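Home Forums TV and Celebrity Music Search Log in

TV and Celebrity > Reality and Talent Shows

Roxana Jitaru leaving Skandance - jumped or pushed?

Reading time: 8 minutes

marlowbridge
27 June 2020

I couldn't find a thread on this so I'm starting one. Plumar put out a statement last night saying Roxana Jitaru won't be on the Skandance panel for the next series. Two paragraphs, thanks for all her hard work, the door is always open, the usual. Nothing from her until this morning, when she posted a black square with "more soon" under it and turned the comments off.

For anyone who doesn't follow the show, she is the judge who gave the low mark to the footballer's brother in the semi-final in May. She said he "moved like someone looking for the light switch" and that clip went everywhere. Then there was the interview in Setari magazine where she said half the couples are picked before the first rehearsal. I thought at the time she was pushing her luck.

What do people think? Did she go because of the interview, or did Soltani want someone cheaper?

tinfoilteapot

Pushed. When somebody leaves a job they like, they say goodbye to people. She was at the wrap party three weeks ago and told a woman from the fan page "see you in the autumn". I know that's second hand but the fan page had it up before any of this came out.

The interview is the reason. Production companies will put up with a judge who is rude to contestants, that's what they pay for. They won't put up with a judge who says the casting is fixed. Soltani make four other shows for Plumar and they'd have been asked about it in every meeting.

greyhound_bus

She didn't say the casting was fixed though. I have the magazine. The line was "by the time we meet them, half of the couples have been decided". Couples, as in which celebrity gets which professional. Every dance show does that in advance. They look at height and shoe size and who gets on with who. It was the website that turned it into "Skandance is FIXED, says judge".

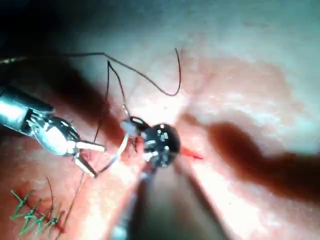

If you read the whole piece she's quite dull in most of it. She talks about her mum's flat and her bad knee and how she learned English from game shows. The bit about couples is one answer near the end. I don't think she thought she was saying anything.

marlowbridge

Fair enough, I only read the website version. But if it was harmless, why did Azadeh Rostami have to come out the next day and say on air that "all decisions on this programme are made fairly"? You don't have the host read that out unless somebody upstairs is worried.

greyhound_bus

Because of the website. That's my point. They were answering the headline.

kettle_of_fish

I'm going to be the one who says I won't miss her. She was funny in the first series when she was the harsh one and the other two were soft. By this year it was the same joke every week. Couple dances, Roxana pulls a face, crowd boos (or the canned booing they used once the audience was gone), Azadeh says "ooh Roxana". You could set your watch by it.

And the marks were all over the place. She gave a 16-year-old junior dancer a telling-off for smiling too much and then gave top marks to the weather man, who forgot the second half of his routine and walked round in a circle.

pocketful_of_rye

The weather man was wonderful and I won't hear a word against him.

On the subject though, I do think she was harder on some than others, but I also think she's the only one of the three who can dance. The other two are there to be nice. If you take her out you've got two people saying "you should be so proud" for an hour and a half. I will probably still watch it but I'll be doing the ironing.

tinfoilteapot

There's a petition now, by the way. It was on 2,000 names when I looked at lunchtime. It asks Plumar to bring her back or "explain in full the reasons for her departure". I've signed it. I don't expect it to do anything.

kettle_of_fish

2,000 people wanting somebody's private work matters explained in full. Would you want that about your job? If she's had a row with her boss, that's between them.

tinfoilteapot

She works on television. It isn't quite the same as me falling out with my manager over the rota.

kettle_of_fish

It's exactly the same. She has a contract like anyone else. And the petition has already turned nasty if you read the comments on it. People are going after Azadeh, saying she got Roxana sacked because she was jealous. There is nothing at all to back that up. They've been friends since before the show.

marlowbridge

Were they friends? I always thought it was a bit frosty. There was that moment in the quarter-final when Roxana was still talking and Azadeh put her hand up and went to the break.

pocketful_of_rye

That's just live telly. She'd have had somebody shouting in her ear. My cousin did a few years as a floor manager (nothing to do with this show) and she says the host can have three people talking to them at once and one of them will be counting down from 20. If a judge runs on, the host has to cut across them, and it always looks rude at home. Watch it again and you'll see she mouths sorry to Roxana as the music comes up.

They also did that charity walk together last year. It rained the whole way and there's a long video of the pair of them moaning about their boots. I don't think you could fake that for two hours, or would want to.
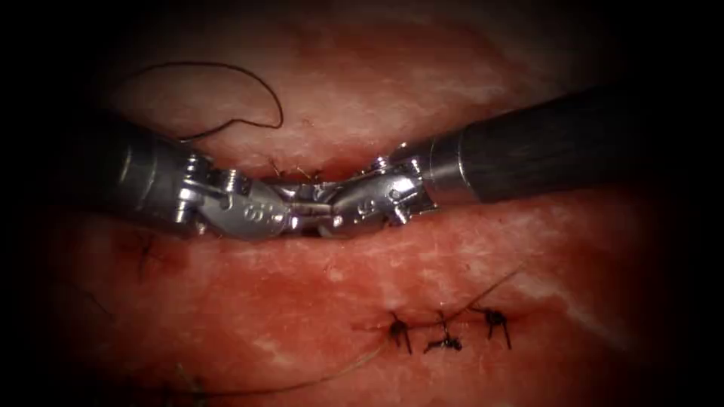

Anyway, what I wanted to ask was whether anyone knows what happens with the tour. Roxana was meant to be on the panel for that as well. I've got two tickets that have already been moved once because of the virus and the website still has her face on it. If she's not doing it then I'd like to know before they take the second half of the money.

greyhound_bus

The tour isn't run by Soltani, it's a separate promoter, so she could in theory still do it. I'd ring the box office. Don't email, I emailed in April and I'm still waiting.

lost_in_the_post

I've been reading this for an hour so I may as well join in. I think everyone is missing the money side of it.

Plumar cut the next series from ten weeks to eight. That was announced at the start of the month and hardly got a mention. A shorter series means less for the judges, who are paid by the show and don't get a flat fee. It was in one of the papers when the deal was done. So she'd have been offered a fair bit less to come back and sit there being booed. If I were her I'd have said no too, and I'd have let them put out a polite statement, and I wouldn't have been "pushed" or "jumped". I'd have just not signed.

tinfoilteapot

Then why the black square and "more soon"?

lost_in_the_post

Because she's got something to sell. A book or a podcast. I'd put money on it.

kettle_of_fish

Podcast. It's always a podcast.

marlowbridge

I hadn't clocked the series being cut. That does change it a bit. Though the other two judges have signed for the shorter run, and one of them confirmed it before Roxana's news came out. So either they took less or they were offered more than her.

greyhound_bus

Or they need it more. She still has the dance school and she does the adverts for the sofa people. The other two haven't been on anything else for a couple of years. I'm not being unkind, that's just how it is.

I do agree with whoever said the show will be duller. The viewing figures always go up in the weeks when she's said something. The semi-final was the biggest of the run, and people didn't tune in the week after to see the footballer's brother, they tuned in to see if she'd say sorry to him.

pocketful_of_rye

Which she didn't!

greyhound_bus

Which she didn't. She said the light switch had now been found. I laughed out loud and so did he, to be fair to him.

tinfoilteapot

He's been decent about it all. He put up a message this afternoon saying he hopes she's all right and that she was kind to him backstage, lent him a heat pad for his back and told him which of the band to ignore. That doesn't sound like somebody the crew would be glad to see the back of. I still say it was the interview. Soltani could have found the money if they'd wanted to keep her, and they didn't want to.

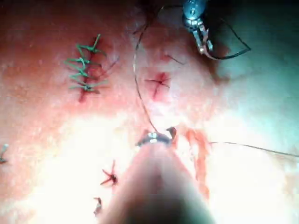
danube_dave

Money is never found for the one who causes phone calls. I've worked in an office all my life and it's the same there. You can be as good as you like but if the boss has had to apologise for you twice, the third time your post gets looked at. I don't even think the magazine thing was the worst of it. There were complaints after the junior dancer as well, and those would have gone to the regulator as well as to Plumar.

My question is who they get in. I've seen the name of last year's winner mentioned and I think that would be a mistake. He can't criticise people he was dancing against a year ago.

kettle_of_fish

I'd move Azadeh on to the panel and get a new host. She trained for years before she did presenting and she never gets to use it. She's sharper than people think when she goes off script.

marlowbridge

She'd be good but I can't see her wanting it. She'd get all the Roxana fans on her back from the first week, and it sounds as if they've started already.

lost_in_the_post

Two judges and a guest each week. Cheaper, and it would fit with the cut. You heard it from me first.

pocketful_of_rye

Rang the box office. On hold for ages and then a very nice lad told me the line-up is "subject to change" and he had no more information than I did. He said he'd seen the news on his break. Keeping the tickets for now. Second payment isn't until the end of next month.

tinfoilteapot

New post from her. It's a photo of a train window and the words "Thank you all, please be nice to Azadeh". Comments still off.

kettle_of_fish

Good for her. I'll give her that one.

marlowbridge

I'll change the thread title if there's a proper statement from either side. Please keep it civil in the meantime, and don't post the petition link again, I've had a message from the mods about it.

Log in to reply

Contact us | Forum rules | Copyright of posts remains with their authors | Back to top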